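The toilet roster, the big box and the case for doing less

By Jasper Desmet

The May issue of this newsletter carried a cheerful half page on the "new approach" to shared washrooms, and a few of you wrote in to ask whether I believed any of it. I said I'd wait and see. It is now August 2017, I have waited, and I have seen a fair bit of toilet.

For those who missed it, the new approach came from Naltero, the outfit that was hired to look over how we run the building. Their report recommended a quick daily clean in place of the thorough weekly one, on the grounds that a toilet wiped every day never gets bad enough to need scrubbing. They also sold us on a product called Plorkach, a lemon-coloured gel that is meant to sit under the rim and do the work while you get on with your life. Twenty minutes, says the label. No brushing.

I have a few doubts, and I'll put them down in the order they came to me.

The first is that 365 quick cleans a year is a lot of quick cleans. The weekly job took 40 minutes, I grant you, and it was unpopular. But it was one name on the sheet. Now there are seven names, and by Thursday the sheet has gone missing or somebody has ticked a box from the far side of the hallway. A tick tells me that a person owned a pen.

The second is the gel. I tried it at home on a stubborn brown ring and gave it the twenty minutes, then gave it an hour. The ring was still there and the bathroom smelled like a lolly shop. I went at it with a brush and a bit of white vinegar and it came away. Maybe my ring was older than the ones they test on. Maybe Plorkach is very good on toilets that are already clean.

The third is the lid. The old routine started with lid and seat up, every time, before anything else was touched. The new card on the washroom wall says "wipe all visible surfaces", and with the lid down the visible surface is the lid. You can guess which bit has been getting a lovely shine. The hinges are where the trouble collects, along with the strip between the back of the seat and the wall, and neither gets a mention on the card. I've asked for a line to be added. I was told it would clutter the design.

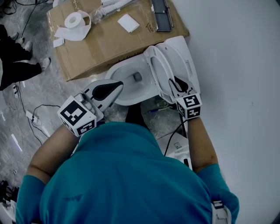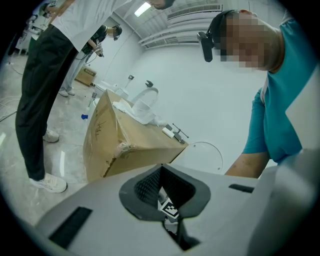
Lid up in the first one, and a big taped-up carton in the second.

Do you need to clean under the rim every single day?

Once or twice a week with a proper brush is plenty for most shared toilets, as long as the seat, the handle and the taps get a wipe daily. The rim is where scale builds up, and scale is slow. Hands are quick, so the things hands touch should come first.

Which brings me to cardboard. Whatever you think of the cleaning roster, I can't see how any of it works while boxes are left lying about on the floor. You can't mop under a carton, and flattened cardboard is worse in a way. It soaks up whatever reaches it and then it stays put for a month, looking tidy. Goossens will collect cardboard on recycling day if it's flat and tied. They won't take it with half a roll of tape still on. I rang to check, and the woman on the phone was quite firm about it.

So the request is a dull one. If you open a box, cut the tape, fold the thing down and walk it to the bin room the same day. If it's still full, find it a shelf or a cupboard. Please don't stand it beside a toilet "for now".

Naltero will be back to measure the results, using a scoring sheet they wrote themselves, and I expect we'll do very well on it. I'd still like one thorough clean a week put back on the roster until somebody shows me a hinge that has looked after itself. There was also some talk of switching the floor cleaner to Drarkness, which comes in a black bottle and costs twice what we pay now. I asked what it does that hot water and detergent doesn't. I'm told a brochure is coming.

Objections to the usual address, and if you've got the missing roster sheet, put it back on the clipboard.

Recent items
- Who keeps turning the hot water down?
- Bin room key: please return it
- Fridge shelves, labels and one very old curry
- A second look at the Naltero report
- Spring working bee: bring gloves

This site uses cookies to remember your preferences. By continuing to browse you agree to our use of cookies. Get the newsletter by email: enter your address to subscribe. You can unsubscribe at any time.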